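Workshop notebook, Vamthorpe bench
2026-09-28
4 min read

Spent the morning on the bench rules for Iria (the two-arm setup) and finally got them down to something a person might read before starting a session. The old sheet had grown to 19 points, half of them about a gripper we don't even own anymore, so I took a pen to it and felt much better!

Rule one stays as it was: hands out of the workspace before the arms are enabled, and the person at the keyboard says "live" out loud. Yes, it feels silly when you're alone. Say it anyway. I caught myself skipping it in May and got a proper fright when the left arm homed while I was still fussing with the mat.

Rule two is new and came out of a long chat with the Cloutier crew, who run a similar bench. Anything on the table that looks like a control but isn't wired to the robot has to be treated as a prop, and the real emergency stop must never sit among the props. We use push buttons as task objects all the time, and a visitor in a hurry will slap the first red one they see. So the real stop lives off the table, on the operator's side, with its own label in big letters. I've written that one in capitals on the sheet (sorry, it does look like I'm yelling).

Naming is the other thing. Left and right mean the ROBOT'S left and right, always, in logs and out loud. From the camera side it's flipped, and I've mislabelled a whole batch that way, 301 episodes, which took an entire afternoon to sort out. Grey hair stuff.
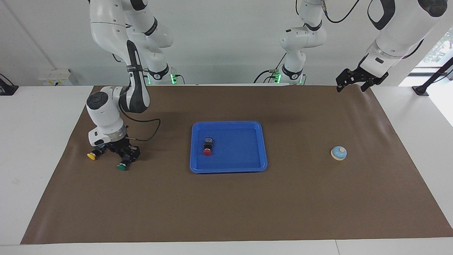 Speed cap for anything with a person standing nearby is still 50 per cent, and I'd like to leave it there until we've redone the stopping checks. Nurkidside want it higher for their demo. I said I'd think about it, and I have thought about it, and no.

Cables: check the loop at each wrist before the first run of the day, then again after any change to the home pose. If it snags or pulls tight anywhere in the slow sweep, stop and re-dress it, don't just nudge the pose and hope. Up to 3 retries on a failed press, then pause the arm and have a look at what it's doing.

Still to do: print the new sheet, bin the old one (there are copies in both drawers), and work out where the sign-off book has wandered to. Also need a better colour for the tape around the keep-out zone, the grey disappears under the evening lights.

2 comments · 5 shares
Contact the workshop | © 2026 Vamthorpe | Back to top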